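Manzano Cube Lift, student dataset
10th June
By Tanko Akpan

Simulated pick-up episodes made by the Manzano robotics club for the Grolliseo student round. The task is the one in the rules: find the red cube on the white table, grasp it and lift it. There are 300 episodes, all driven by club members from the keyboard.

Each episode is one folder with the camera images, the joint positions and a short text file saying who drove. Failed lifts are kept and marked "fail" in that file. Do not delete them, the Multgate training script reads both kinds.

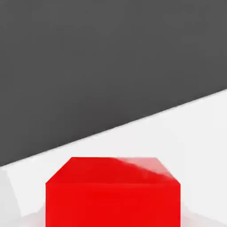
We held back 31 episodes for testing. They are in the folder called test and should not be used for training. Three drivers recorded everything, so expect their habits to show up in the approach paths.

Known problems: episodes from February use the old joint order. Run the fix_order script on them before loading. The cube is always red, and we have not tried a model trained on this data with any other color.

Free to use for school and club work.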